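She'd bought the face brush off the late-night advert, the one with the woman laughing at a basin. Wiriya Glow. Two speeds, three heads, came in a box far too big for it. Delivery to Perkolow took ages and by then she'd gone off the idea.

Still. Switched it on. Slow speed first.

It hummed the tune from the Lekdale ferry.

Not something like it. The tune, all of it, with the wobble where the speaker on the top deck used to crackle. She hadn't been on that boat since the July her mother moved out. She stood with foam up to her ears and listened until it ran down the sink.
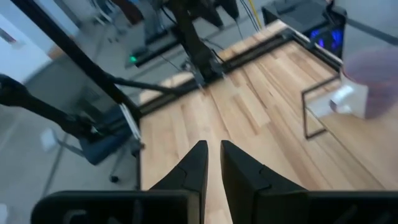
## Second speed

Rang the number on the leaflet next morning. On hold for ever. A man picked up, sounded as if he was eating toast.

'Is it leaving your skin soft?'

'It's playing music.'

'Which head?'

'The medium one.'

'Ah,' he said. Chewing. 'Don't use the medium one on fast.'

Then he gave her a reference, 352, and was gone.

So of course she used it on fast. Bathroom door locked, though there was only her in the flat. Wet face, blob of the green gel, thumb on the button.

Voices this time. Her mother's, low down, under the bristles, reading out a shopping list. Eggs. Bleach. Cold cream, the good one. Somthing for the child's cough. It stopped when she lifted the brush off her cheek and came back when she put it down again, a bit further on – so she had to keep it there, round and round, nose, chin, forehead, till the list ended and her skin was red raw. 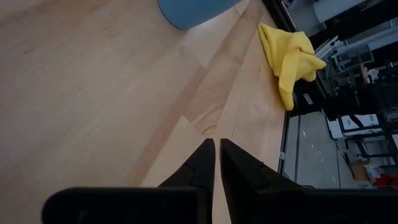 *Wooden table, Perkolow.*

She rationed it after that. Once at night. Left cheek for the ferry, right cheek for the list. The chin was no good, just traffic.

At work they said she looked well. Glowing, said the girl on the till, what are you using? She said soap.

Thirteen nights of it. On the next one the list had changed. Same voice, same breath before each thing. Eggs. Bleach. A ticket to Relldale, single. She switched off, rinsed, dried her face, sat on the side of the bath. Switched on again.

A ticket to Relldale, single. And ring her. I must ring her.

Her mother never had rung. Or she had, and the phone in the hall had gone on and on while a child with a cough slept through it. How would you know. You wouldn't.

She put the brush back on its charger and the little light came on. Went to bed. Got up again, twice.

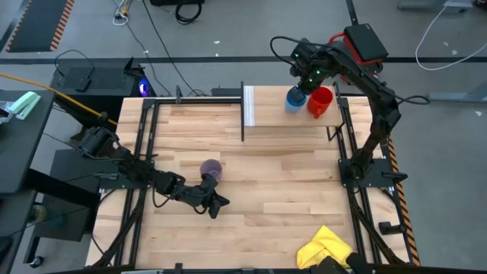 In the morning she looked up the trains. There was one at 9.47, change at Lekdale, and a return was hardly more than a single so she got the return. Packed a jumper, a toothbrush, the good cream. Stood over the brush for a bit with her coat on.

The leaflet said fully waterproof. It said do not use on broken skin. It said nothing at all about trains.

She took the medium head off and wrapped it in a flannel and put that in her pocket – the handle she left behind, still humming very faintly though she was sure she'd turned it off – and then she was late, and ran teh whole way to the station with her face bare and stinging in the cold.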